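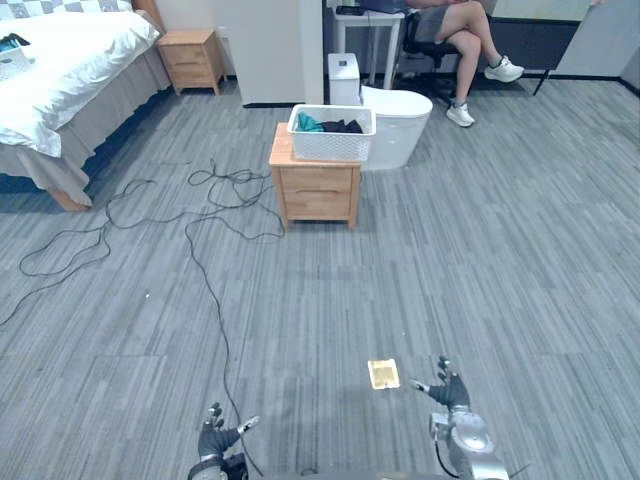
Two robot hands over the carpet in our practice bedroom, with the laundry basket's nightstand straight ahead.

How Does a Robot Pick Its Hands?

Hi! I test robot hands for a living. Yes, that's a real job, and yes, I get to play with them all day (well, most of the day -- there is also a lot of typing).

Look at your own hand for a second. Wiggle your fingers. Now pinch your thumb and pointer finger together like a crab. You just showed me the two kinds of hands I compare at work!

The crab kind is called a gripper. Ours is named Cukmont, and it has two flat fingers that open and close. It can't do anything else, and I love it anyway. Tell it to close and it closes.

The other kind has five fingers, like the black ones in the photo. We call that pair Liapis. See how one hand has its fingers spread a little and the other has them curled? Each hand can make its own shape, and that's great for a bedroom, where things are all sorts of shapes. Have a look at the clothes in the white basket. A shirt doesn't hold still like a block does! It flops and folds and slides out of your fingers, and a robot has to deal with all that.

Now find the flat square with the gold face on the carpet. Flat things are the worst! Try it yourself: put a playing card on a smooth table and pick it up without sliding it to the edge. You probably used a fingernail, right? Robots don't have fingernails, so the shape of the fingertips matters a lot. The left hand in the photo has silver caps on its fingertips, and tips are one of the things I fuss over most.

So how do I decide which hand is better? I run a contest called Zutitz. Each hand gets the same 4 jobs:

Pick up something flat.
Pick up something soft.
Open a drawer.
Put something down gently.

Every hand does each job 60 times, and that makes 240 tries. I write down every drop, even the silly ones. If I only tried once, a hand could win by luck, just like you can sink one basketball shot with your eyes shut and then miss the next ten.

Cukmont won the drawer job last July. It grabbed the edge and pulled, easy! Liapis was better with soft things, but it was slower, and more fingers means more little parts to look after. I still can't pick a favorite.

Want to run your own contest? Get some kitchen tongs and a thick winter glove. Try picking up a sock, a coin and a spoon with each one, 3 tries apiece, and keep score on paper. My guess is the coin will make you grumpy. It always gets me!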